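Week 4 handout: standing, stepping and the short staff

Hi all. These are my notes for the fourth class of the beginners' staff course, typed up more or less the way I say them out loud, so forgive the rambling. If you missed class, read the standing part twice and leave the staff in the corner until you've done it. If you were there, you already know I talk too much about feet, and you're about to get more of it.

A bit of housekeeping first. We're staying in the upstairs hall at Stolilura until the December break. Shoes with thin flat soles, please, or socks with some grip on the bottom. Bring your own staff if you have one. The loaners are the Plultwood ones, plain and a little heavy toward the tip, and I'd like you to check yours with your palm before every class, slowly, one end to the other, feeling for splinters. If you find one, hand it to me and take another.

Standing

We started with the standing post, as we will every time. Feet shoulder width, toes forward or very slightly in, knees soft. I went around and pushed everybody gently on the breastbone, and most of you rocked back onto your heels. That's normal! It means the weight was already sitting back there before I got to you. Let it come forward until you feel the ball of the foot and the heel share the job, and then let your tailbone drop as if you were just starting to sit on a high stool and changed your mind.

The arms come up in front as though you were hugging a barrel. Elbows lower than the wrists, wrists lower than the shoulders – and if your shoulders are up by your ears, start over. I had a teacher at the Pawłowska school who would walk behind us and hang a damp towel over any shoulder that was lifting. I haven't gone that far yet.

Time: 4 minutes for this week. Use a kitchen timer, put it where you can't see it, and don't peek. The second minute is the boring one and the third is the one where your thighs start sending complaints. Breathe through the nose, don't try to make the breath do anything special, and keep your eyes open and resting on something far off. People like to close their eyes because it feels more serious. Then they sway.

Elbows

This is the part I rushed in class, so I'll go slower. The elbow is the hinge that tells on you. When you push with the hand alone, the elbow flies out to the side and the shoulder has to catch it. When the push comes up from the back foot, the elbow stays heavy and points mostly at the floor, and the hand seems to arrive by itself. Try it against a wall. Palm flat, arm a little bent, back foot pressing. Then let the elbow float out to the side and press again.

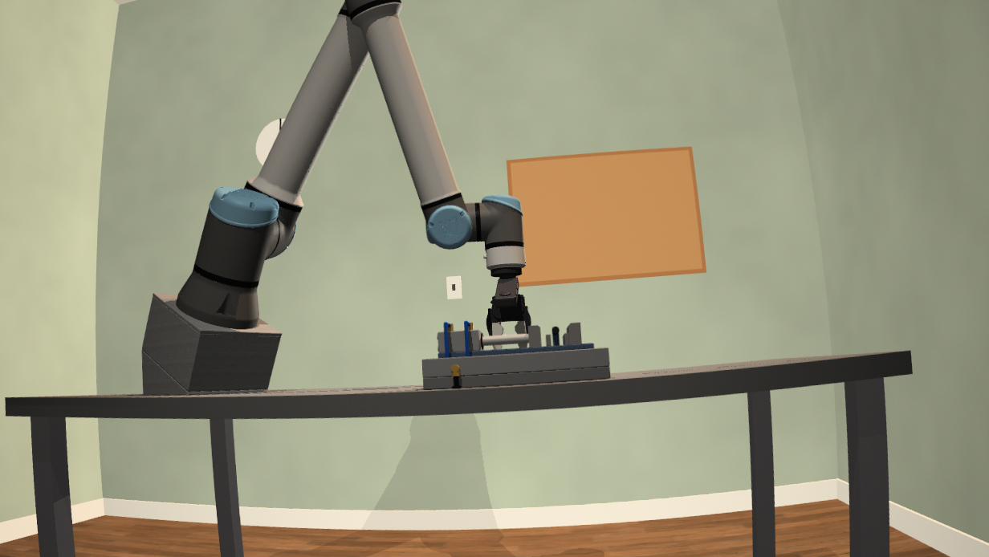 You should notice the force leaking out somewhere near the top of your arm. Bring the elbow back down and the line returns, wall to hand to back to heel. Do that 8 times on each side, no hurry, and stop if you feel a pinch at the front of the shoulder. A pinch means you've gone past where your joint wants to go today. Back off, make it smaller, and carry on.

One more thing on elbows. Never lock them. A straight arm looks strong in a photo and it's very easy to take hold of. I want the arm long but with a little bend left in it, like a branch with some weight hanging off the end.

Stepping

We did the cat step up and down the hall, and I could hear a lot of you. The step should be quiet. All the weight goes onto one leg first, and only then does the other foot leave the floor. It goes out empty, heel touches, and you should be able to pick it back up again without moving your head. If you can't take the step back, you were falling and the floor happened to be there.

Common problems I saw:

The hips turning before the weight has moved. Shift, then turn.
Front knee sliding inward past the big toe. Keep the knee over the foot, please, this one can really hurt you over the years.
Steps too long. Make them smaller than you'd like.
Looking down. I know why you do it. Look up anyway.

At home, walk the length of your hallway like this, turn, and walk back. If you've got a dog it will want to know what's going on, so shut the door.

Picking up the staff

Finally! I could tell some of you had been waiting for this part. We use the short staff, the one that comes to your breastbone when it stands on the floor. Hold it with 2 hands, the back hand at the butt end and the front hand wherever it lands when your arms hang naturally. The back hand is the engine and the front hand is the guide. The front hand stays loose enough for the wood to slide and turn inside it. If your front knuckles go white, you're steering with the wrong hand.

We only did one movement, the circle and press. The tip draws a small circle, no larger than a dinner plate, and at the bottom of the circle you press forward with the whole body, the same press you did against the wall. Then you come back the way you went. Everything else in the first form is some version of this, which is why I keep you on it longer than you'd like.

My teachers used to tell us that a movement belongs to you after 3000 repetitions. I have no idea where the number came from, and I wouldn't take it too seriously, but I did keep a tally in a notebook once with the circle and press, and I will say that it felt very different at the far end than it did on the first page. Do a handful each day. Stop while they're still good – ten tired ones will teach your body how to do it tired.

Where the shape comes from

We had a nice argument about this at the tea break, so I'll put it in the notes. I said the staff should follow the waist, and that the arms only pass along what the waist has already decided. In the style I learned first, that was gospel. In the second style I trained in, people started from the foot and barely mentioned the waist at all. I used to think one of them had to be wrong. These days I think they were describing the same press from different ends, and I teach the foot version to beginners mostly because people can feel their feet, and hardly anybody can feel their waist in week 4. It comes later. You may disagree with me, and a few of you did, quite loudly, with cake in your hands.
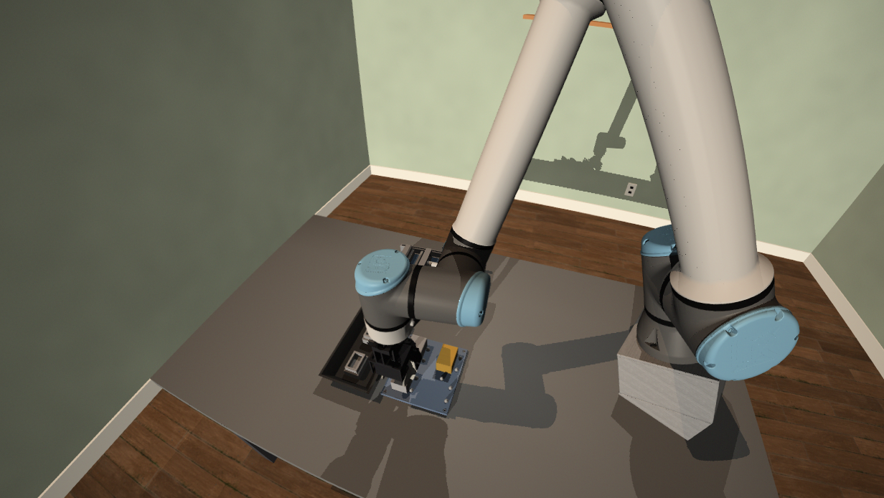 Nayara Furtado wrote to me after class that she'd tried it both ways at home and the foot version made her press too hard, so that the tip of the staff jumped up at the end, while thinking of the waist kept it level. She wondered if she should just stick with the waist.

My answer, Nayara, is yes, for now, and watch your front foot while you do it. A tip that jumps at the end usually means the front knee is straightening at the last moment, so the body pops up and takes the staff along. If the waist picture keeps you low, use the waist picture. Come back to the foot in a couple of weeks and see if the tip still jumps. And thank you for writing, I'd much rather get a question like that than have you all nod at me.

Working with a partner

Next class we'll put two staffs together. Very light contact, wood resting on wood, one person circles and the other follows. The follower's job is harder. You're listening through your hands, and the moment you start guessing where your partner is headed, you'll be late. No hitting, no knocking, no clever stuff. If the staffs clack, you've both lost contact and you both start again. Please take off rings and watches before we begin.

Keep enough space behind you for one full step and the length of your staff. I'll set people out along the hall myself, so don't start until I've placed you.

If you want reading, the Jultis booklet on the staff basics has decent line drawings of the grip. Skip its chapter on breathing for the moment. It's written for people much further along and it gave me headaches when I tried it too early.

Practice until next time

Standing post, every day, full time on the timer.
Wall press, both sides, as above.
Cat step, hallway and back, as many times as you can stand.
Circle and press, a handful, slow, stopping early.

If your knees ache the next morning, go up a little higher in everything. If your thighs ache, that's just the work, have a warm bath. Handout updated 2024-06-13, and the older version had the grip the wrong way around for left-handers, so throw that one out. Left-handers: swap everything, back hand is your left, and come stand near me when we pair up.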